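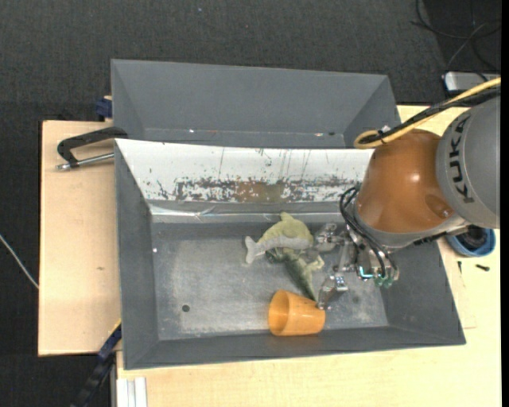
Tote (storage bin)

A tote, in the sense I'm using it, is an open-topped, straight-sided or slightly tapered bin used for moving and keeping small goods. Australians also use the word for the betting agency, and for a cloth bag you take to the farmers' market, so I've had some confused emails over the years. I look after the storage pages on this site and I've been fond of the things since my first job in a hardware warehouse.

Name

I've never found a tidy origin for the word. "To tote" meaning to carry is old and came to us from American English, and the noun seems to have tagged along. In my first workplace we just said "tub", and my old boss Malachy Hegarty still does. If you ask for a tote at the counter in a country town you may well be handed a shopping bag (it's happened to me twice!).

Types

There are two big families. Stackers have straight walls and sit rim to base. Nesters have tapered walls, so the empties slide down inside one another and a tall pile shrinks to almost nothing — wonderful if you're paying freight on air. Then you get the clever hybrids that nest one way round and stack when you spin them 180 degrees, and everybody puts them the wrong way round at least once a shift.

Grey is the colour I see most, followed by blue. Food businesses often keep one colour for raw goods and another for cooked, and I'd encourage that at home too if you do your own sausages.

Sizes

Footprints usually follow the pallet, so a full layer leaves no gaps. Depth is where people come unstuck. A deep bin looks like good value until you're head-down in it fishing for one hinge. I like a shallow one for anything smaller than my fist. The Moynihan catalogue, which I keep by the kettle, lists 14 depths, and I reckon I could live happily with three of them.

Care

Warm water, mild detergent, a soft brush in the corners. Long spells in full sun will turn many plastics brittle, so mine live under the carport. Noreen Buckley wrote in to recommend a paint pen for labels over stickers, and she's right, the stickers leave a gum that collects every bit of fluff in the shed.

See also: crate; jerry can; milk crate furniture; pallet

Page last revised August 7, 2023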